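Fine print and family trees in tank gauging

A quote landed in my inbox in November for replacing the level gauges on two of our older storage tanks, and I have been grumpy ever since. The price was what I expected. What got me was the paragraph at the top, the one about heritage.

You know the kind. Cheng has been a trusted name in tank instrumentation for generations, now proudly part of the Broltell family. I have bought Cheng gauges on and off for most of my working life and I can tell you that the name on the box has stayed the same while nearly everything behind it has moved. The works at Vetdale closed. The float and tape line went to one buyer and the servo gauges to another. The service desk I used to ring is now a web form. So when somebody tells me I'm buying from an old firm, I want to know which bit of it is old.

I'm not against companies being bought and sold. Some of the best gear we run came from a business that had been rescued by a bigger one with money to spend on a decent test rig. But a brand is a piece of property like a shed or a lathe, and it can be sold separately from the people who knew how to make the thing.

I went back through our maintenance records to see whether my grumbling had any basis. We have 1,881 entries against level instruments at the Plondedside terminal, going back to when the records were first put on a computer, and I would not swear to the quality of all of them. "Gauge u/s, fixed" is a popular entry. Still, of the ones that give a part number, 165 were for a single item, the drive cable seal on the older Cheng heads. It's a small ring of rubber and a clip. The original lasted us years. The replacement sold under the same part number, after the first change of ownership, is a slightly different colour and gets hard in the cold. 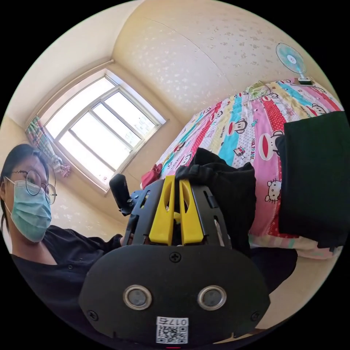

I asked about this at the time and was told the part was "form, fit and function equivalent". I've come to dislike that phrase. It may well be true on a bench in a warm building. On top of a tank in a February wind with the product moving underneath, I have my doubts, and I have a drawer full of split seals to back them up. To be fair to the supplier, we also changed the grease at some point in those years and no one wrote down when, so I can't prove it was the rubber. I'd want that admitted by anybody making the opposite case, so I'm admitting it here.

The new quote is for radar gauges. No cable, no seal, no moving parts in the tank. The sales sheet claims accuracy to a fraction of a millimetre, and I don't doubt that somebody measured that once, pointing the unit at a flat metal plate. Our tanks are not flat metal plates. One of them has a roof that lifts a little in hot weather and takes the gauge up with it. If your reference point moves, you can print as many decimal places on the display as you like.

What I asked for, in writing, was:

Where is the antenna made, and by which company?
Who holds the drawings for the mounting flange?
If the electronics board is discontinued, how long will spares be kept?
Has this model been fitted to a tank of our size, and may I ring the operator?

The answers took a while. The first was "within the Broltell group", which covers a fair bit of the globe. The second was answered with a brochure. The third was better than I had feared, 20 years for the mechanical parts, though it went a bit vague when it came to the board. The fourth got me a phone number, and the bloke on the other end was perfectly frank. His gauges work well. He had two boards go in the first year and both were replaced without an argument. He still dips the tanks by hand once a week, and I would think less of him if he didn't.

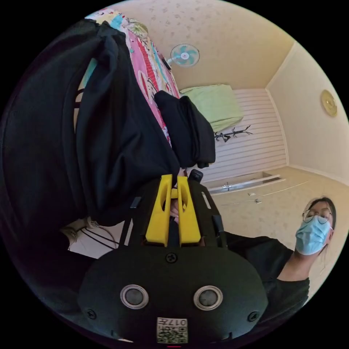

Black housing with the 017 label, yellow fingers above it.

So am I going to sign? Probably, for one tank. The smaller one has a still pipe in good nick and a roof that stays where it's put, and if the radar can't behave itself there it won't behave anywhere. The larger tank can keep its servo gauge for another season. I've got roughly 17 of the old seals left, the good ones, in a labelled tin, and I am not telling the stores system about them because it will only try to throw them out as obsolete.

There's an argument that running two types of gauge side by side costs more in training and spares than biting the bullet and changing both. I've seen the spreadsheet. It assumes a call-out rate for the new units that was supplied by the people selling the new units, and it charges our own labour at a rate I'd be delighted to be paid. Once you fix those two cells the saving gets pretty thin.

One last gripe. The quote is valid for a month, and the covering email says prices are under review owing to "group integration activities". I take that to mean the business is being shuffled around again. I've written back asking whether the spares commitment binds whoever ends up owning the name, and asked for the reply on letterhead. Whose letterhead, I'll be interested to see.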